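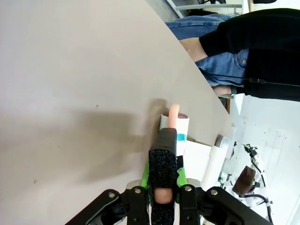 The table at Montoya, with the white container and its strip of teal tape.

I caught up with the owner of Montoya, a little craft studio, over a cuppa at 4, and we got straight onto tables. Hers is a big beige-grey one with a thin brown wooden edge, and she loves it.

"I looked at 12 before this one," she told me. "I wanted a plain colour so I could find my bits!"

And the tape? "Teal means I'm still using it – hands off." She picked up the habit at Jodance, her old workplace, and says it's saved her plenty of arguments.

I asked if she ever clears the whole lot away. She laughed. "Twice a year, maybe. I put the kettle on first."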